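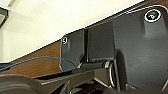
I promised in my last post that I'd write up what happened with the arm in November, and then I put it off, partly because I was a bit embarrassed and partly because for a good while we had the wrong answer and I was very sure of it.

For anyone new, I spend my evenings teaching a secondhand robot arm to do table chores. Clearing up, mostly: bowls, cups, the things people leave lying about after a meal. The arm is a Kerura, bought from a uni lab that was moving buildings, and the software that runs it is called Gostatora, which a few of us in the club have been patching for so long that I doubt its original authors would recognise it. Manee Nilsuwan does most of the real programming. I do the wiring, the swearing and the tea.

The fault went like this. The gripper would close on the rim of a bowl, lift it nicely, carry it partway across, and then let go. It didn't slip. The fingers opened, quite deliberately, as though it had arrived. The first time it happened the bowl dropped a hand's width onto the table, rolled off and broke on the floor, and a bit of it skidded right under the fridge (I found it weeks later with my sock, which is how one finds these things).

We did what everybody does and blamed the newest thing. Manee had just changed the part of the code that decides when a lift is finished, so out that came, with apologies all round, and the arm behaved itself for two whole evenings. Then it dropped another one. Back went Manee's change, with me feeling rather sheepish, and we started keeping a proper log.

I'd recommend the log to anybody, by the way. I had been going on memory, and my memory had decided that it only happened late at night, when the house was colder. I had a lovely theory about grease. I even took the gripper off and cleaned it, which took most of a long weekend and made no difference at all apart from leaving me with one washer I still can't place. The log said the drops happened at any old hour, and mostly on the same stretch of the same movement, when the arm swings out to the left and the wrist turns over at the end.

Once you know that, it's fairly obvious you should be looking at a cable, and I'm sorry to say it still took me a few days. Quang Đoàn was the one who asked me to run the swing with nothing in the gripper and just watch the motor current. So I set it going, 300 swings, and sat there with a book and a blanket. There were nine little gaps in the signal, each one shorter than a blink, and every single one was in that same part of the turn.

The gripper lead had been getting bent a little too sharply each time the wrist went over, and one of the conductors inside had broken. From the outside it looked perfect. With the wrist straight, the broken ends touched and everything was fine. With the wrist turned they parted for an instant, the gripper's little controller lost contact, woke up again, and did what it always does on waking, which is open the fingers all the way and find its zero.

That last bit is what bothers me. A cable is a cable, they wear out, and the spare cost me 58 dollars with postage. But somebody at some point decided that a gripper should open on power-up, and I can see why, because on a bench it makes good sense. In mid-air with something in its fingers it's a rotten idea! We've now changed it so the gripper holds whatever position it wakes up in, the arm stops dead, and it waits for a person to press the button. I've also rerouted the lead with a good deal more slack, and put a soft clamp further back so the bend is spread over a longer piece.

There's a downside, and it's one we argued over for ages. If the gripper holds on no matter what, then one day it may be holding something you badly want it to release, like a finger. Ajith Kulkarni was quite firm with me about this on the phone, and he was right. So there is now a manual release as well, a big one, within reach of whoever is running the session, and the closing force is turned down to where I've tried it on my own hand and not minded.

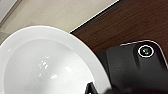 Đức Trình wrote back after I'd sent the draft of this around, saying that the force limit is all very well but it lives in the same controller that was restarting, so had I checked that it comes back with the low setting and not the factory one? I had not. I went and looked that same night, and of course it came back with the factory one, at nearly double what I'd set. So the limit is now written again every time the controller wakes, and the arm won't budge until it has read the number back. Thank you, Đức. I slept worse for a night and better ever since.

We've done a bit over 2,000 lifts on the new lead now without a drop. I know that proves less than it feels like it does, as the old one managed plenty before it started playing up. I've pencilled in a cable swap for the winter whether it needs it or not, and the swing test gets run at the start of each month.

Still on the list: a proper strain relief at the wrist (the clamp is a stopgap), a louder beep when the arm stops itself, and finding out where that washer goes. If you have a Kerura of the same age and yours opens its hand when it shouldn't, do try the empty swing before you pull anything apart, and drop me a line with what you find. I've kept the old lead in a drawer if anyone would like to cut it open with me.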